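Hard water, the dishwasher, and a test kit
2023-11-07

The softener in the basement quit regenerating sometime in August. I know the month because that is when the salt level stopped dropping, and I log the salt level on a sheet taped to the brine tank. I did not look at the sheet until the glasses came out of the dishwasher with a white film on them, so the log was accurate and useless.

I'll write down what I measured, as the manual for this unit (a Durnar, came with the house) says very little past the wiring diagram.

First, the water. I used a drop-count titration kit instead of strips. Strips are fine for telling soft from hard, but the color steps are wide and I read them differently under the basement light than I do upstairs. With the drop kit you fill the tube to the line, add the buffer, add the indicator, and count drops until the red turns to a clean blue. One drop is one grain per gallon on the small scale. Raw water from the outside spigot took 13 drops. Water from the kitchen cold tap also took 13 drops, so the softener was doing nothing at all.

Second, the valve. The bypass was in the service position. The timer motor ran, and the clock was correct to the minute. I started a manual regeneration and watched the brine tank. In a working system the level in the tank falls during the draw step. Mine stayed where it was for the whole step, and then the refill step added water on top. That points to the injector or to an air leak in the brine line.

I pulled the injector cap with the water off and the pressure relieved. The screen was packed with fine brown sediment. The nozzle behind it was partly blocked by the same material. I rinsed both, cleared the nozzle with a wooden toothpick (do not use wire, the bore is what sets the suction), greased the O-ring with silicone, and put it back together. The next manual cycle drew brine normally.

Misaki Nagano, who had the same model in her last house, emailed to suggest replacing the seals while I had it open. I didn't. They looked fine and the kit from Matos was on back order.
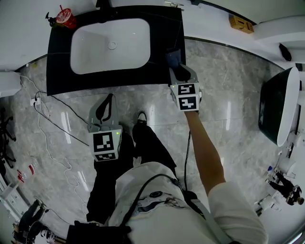 After the cycle finished I ran the cold tap long enough to clear the line and titrated again. The first sample took 4 drops, which was lower but still not right. I ran a second regeneration the following night. A resin bed that has been exhausted for weeks will not come all the way back on one normal salt dose, and the second cycle usually takes care of what is left. The sample after that turned blue on the first drop.

The meter head was the other thing I checked. It read 546 gallons remaining before the next cycle, and it counted down when I opened a tap, so the turbine is good.

The film on the glasses came off with a citric acid wash. The shower door did not clean up as well and may be etched.

Remaining work: a sediment filter ahead of the softener, with a housing large enough that I am not changing cartridges every month. I have not picked one. I also added a hardness column to the sheet on the brine tank, next to the salt level.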